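机器来了以后的一些碎碎念

2026年9月1日 星期二

中午只有半小时，趁吃饭赶紧写一点，不然又要拖到下个月。

上次说到公司要上自动化，好几个人留言问后来怎么样了。后来就是，上了。七月开始的。Pudora那套系统，加一只机械臂，装在我们打包区最里面那一头。供应商叫Tannous，派人来调了4天，走的时候留了一本手册，英文的，翻译版说是下周给，到现在也没给。

先说我自己。我在这个仓库干了五年，一开始是纯打包，后来管一点补料。没被裁，目前也没听说要裁谁。但是岗位名字改了，以前叫"打包员"，现在叫"流程协助"。工资单上多了两个字，数字没变。呵呵。

变化最大的其实是走路。以前一个班下来腿是酸的，来回搬箱子，搬空箱、搬满箱、搬泡沫卷。现在走得少了，站得多了，盯得多了。盯屏幕，盯夹爪，盯那个小灯是绿的还是黄的。黄灯就要过去看，看完按确认，再回来。一晚上按多少次没数过，反正手指头比腿累。

脑子也累。这个以前没想到。打包的时候可以边干边想别的事，晚饭吃什么，小孩作业写了没。现在不行，一走神它就停在那里等你，系统里还要记一笔"人工响应超时"。谁的班，几点几分，清清楚楚。主管说这个数据不拿来考核。嗯，先这么听着。

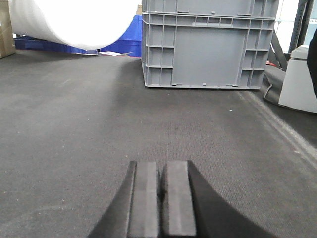
周转箱这块多讲两句，因为在这上面吃的苦最多。箱子是Fletley的货，以前我们怎么顺手怎么放，歪一点、斜一点，人伸手一拿就完了。机器不行，它认位置。开头两个礼拜我们每天在地上贴胶带，贴了撕，撕了贴，后来才摸出来一个规矩：箱子口朝哪边，叠几层，离架子多远，都写在白板上。白班和夜班写的还不一样，吵了一架，最后按夜班的来。

所以说是机器适应人还是人适应机器，我的体会，现阶段八成是人。地上不能有杂物，东西不能随手一撂，泡沫卷用完要推回原位，剪刀不许放在箱子上。以前老同事有自己一套放法，闭着眼都摸得到，现在全得按白板。有位做了很多年的大姐最不习惯，她说感觉像在别人家里做饭。

不过也要说公道话。重活确实少了，我的腰七月之后只贴过一次膏药。以前旺季晚上搬到最后手都是抖的，今年暑促那阵子没有。上面贴出来的数字，促销那周打包区一共出了3679件，加班比去年短。这个我服气。

还有就是学东西。公司搞了一个培训，叫什么Duvau课程，网上看视频再做题，过了一次性给400多块补贴。我报了。视频讲得飞快，坐标、零点、急停复位，听得头大，急停那节我看了三遍。年轻的同事两个晚上就刷完了，我还在第五节磨蹭。但说实话有点意思，前天夹爪抓偏，我自己进菜单把点位挪回来了，没打电话叫人。挪完站那儿看它又跑了几趟，心里挺得意的，回家还跟老婆吹了半天。

担心的事当然也有。打包区以前一个班排五个人，现在排三个，另外两个调去了收货那边。人没走，可是中午吃饭凑不到一桌了，收货的休息时间跟我们错开。以前边干活边聊天，谁家买房谁家吵架全知道，现在隔着一排架子，喊话得用喊的，喊两句就懒得喊了。这种事报告里不会写，会上也没人提，可我觉得比换个岗位名字影响大多了。

另外就是不知道会不会再来第二台。上礼拜有人拿着卷尺在里面量来量去，问他，说只是量一下。

有几个朋友私信问我要不要劝家里孩子进这行，我真答不上来。想来就先学学怎么跟机器打交道吧，光有力气估计不太够用的了。但没力气也不行，机器卡住的时候，箱子还是要人去搬的。

铃响了，先到这里。课程第五节要是过了再来汇报。留言我晚上统一回，别催。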